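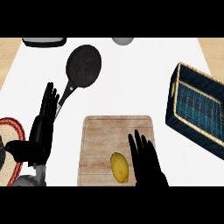

The June meeting of the Grellard Community Supper Club opened at 7 pm in the Sudow Street hall, and what a turnout, with 31 members through the door and 2 apologies! Minutes of the previous meeting were accepted as read. First up was kitchen gear, which got everybody talking. A plain black frying pan on a white table is pretty much all the first cooking night calls for, and the meeting loved the idea of starting that simply (eggs, flatbreads, whatever greens are going). Members are asked to bring their own pan if they have one they like, with a name on the handle in masking tape.

Harvest supper
A fantastic night, by all accounts. We served 63 meals and the pumpkin soup was gone by half past six. The Maksymiv orchard sent down apples again and has offered plums for next season. Letter of thanks to go out. More vegetarian mains wanted next time, and a second urn, as the tea queue went out past the coat rack.

Money
Over $2000 in the supper account after hall hire and groceries. Agreed to put part of it toward a new oven door seal and to hold the rest until the gas bill arrives. Carried.

Recipe booklet
So many good ones have come in! Still short on soups and anything with lentils. Praditz Printing has quoted for a stapled booklet with a colour cover; the spiral-bound version costs more but lies flat on the bench, and the mood of the room was strongly for spiral. Second quote to be sought before we decide. Handwritten recipes are welcome, but please write the oven temperature in Celsius.

General business
Fridge in the back kitchen is icing up again. Tea towels: whoever has the blue bag, please return it washed. A dumpling night was suggested and met with cheers, to be listed for the next agenda.

Meeting closed 8.40 pm, followed by lemon slice.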